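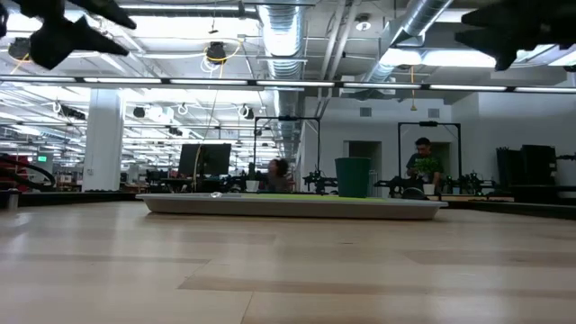 Fig. 1. Le poste de collecte et son plateau, vus par la caméra fixe.

Projet Lonska : apprendre à un robot à deux bras à mettre le couvert
Rapport de projet, deuxième semestre
Marion Buchanan et Euan Moffat

1. Pourquoi un plateau

Au départ on voulait plier du linge. Tout le monde veut plier du linge ! Dinesh Pinto, qui nous encadrait, nous a laissés rêver une petite semaine, puis nous a demandé combien de démonstrations propres nous pensions pouvoir enregistrer avant la soutenance. On a fait le calcul sur un coin de table et on est passés au plateau-repas : des objets rigides, peu nombreux, et malgré cela un vrai problème de coordination entre les deux bras.

La tâche tient en une phrase. Les objets (gobelet, assiette, couverts selon les variantes) partent de positions quelconques et doivent finir rangés sur le plateau. L'opérateur guide les bras à distance, on enregistre les angles articulaires, l'ouverture des pinces et les flux des caméras, et une politique apprise par imitation essaie ensuite de refaire la même chose.

2. Ce qu'on appelle un épisode

Un épisode commence quand les deux bras sont en position de repos et finit quand ils y reviennent. Nous en avons enregistré 1247, dont 999 ont été gardés pour l'entraînement. Les autres ont sauté au tri : flux désynchronisés, bras arrêté par la sécurité, opérateur qui change d'avis en cours de route. Ce dernier cas nous a beaucoup occupés. Une hésitation de deux secondes au-dessus d'une fourchette, le modèle l'apprend très bien, et il la ressort ensuite à chaque essai avec une fidélité touchante.

Nous avons donc fixé une règle : on regarde, on décide, et seulement après on bouge. Si la prise rate, on la reprend et on garde l'épisode, à condition que la reprise soit nette. Les rattrapages comptent parmi les exemples les plus utiles du jeu de données.

3. Varier, mais comment ?

Pendant les premières séances, on replaçait les objets à la main, « au hasard ». Mauvaise idée. En traçant les positions de départ, on a vu deux gros paquets de points, un par opérateur, chacun du côté de sa main dominante. On tire maintenant les positions avec un petit script, Lunelow, qui affiche où poser chaque objet et dans quelle orientation. C'est plus lent et un peu fastidieux, mais la carte des départs est enfin bien remplie.

Les couverts restent la partie la plus délicate (et notre préférée). Le manche se saisit assez bien, à condition d'arriver dans l'axe. Quand la fourchette touche le bord de l'assiette, il n'y a plus beaucoup de place pour les doigts de la pince, et la caméra de poignet devient indispensable.
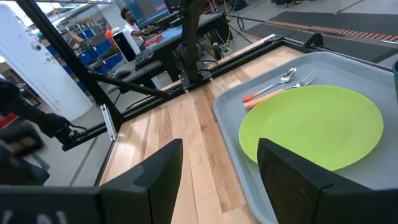
Mirta Daza n'est pas de cet avis : selon elle, nous donnons trop de poids à la vue du poignet, et un modèle nourri de gros plans finit par perdre de vue où se trouve le plateau. Elle aurait préféré moins d'épisodes et une deuxième caméra fixe, placée plus bas.

La remarque nous a fait relancer un entraînement sans la vue du poignet, pour comparer. Sur la pose du gobelet, aucune différence visible. Sur les couverts, la version sans poignet descend trop tôt et pince à côté du manche. On garde donc les deux vues, mais l'idée de la caméra basse nous plaît et figure dans la liste pour la suite.

4. Résultats

Avec le jeu complet, la politique réussit 85 % des essais sur la variante gobelet et assiette. Les couverts sont en dessous et nous n'avons pas encore assez d'essais pour donner un chiffre sérieux. La première fois que les deux bras ont enchaîné toute la séquence sans intervention, il était presque 20 heures et on a crié assez fort pour faire venir l'étage du dessous.

5. À reprendre en décembre

Annoter les hésitations au lieu de jeter l'épisode entier. Faire passer un troisième opérateur, gaucher si possible. Recalibrer les caméras au début de chaque séance et noter l'heure dans le journal, ce que nous avons oublié plus d'une fois. Les scripts et le journal de collecte sont dans le dépôt du projet, dossier innes.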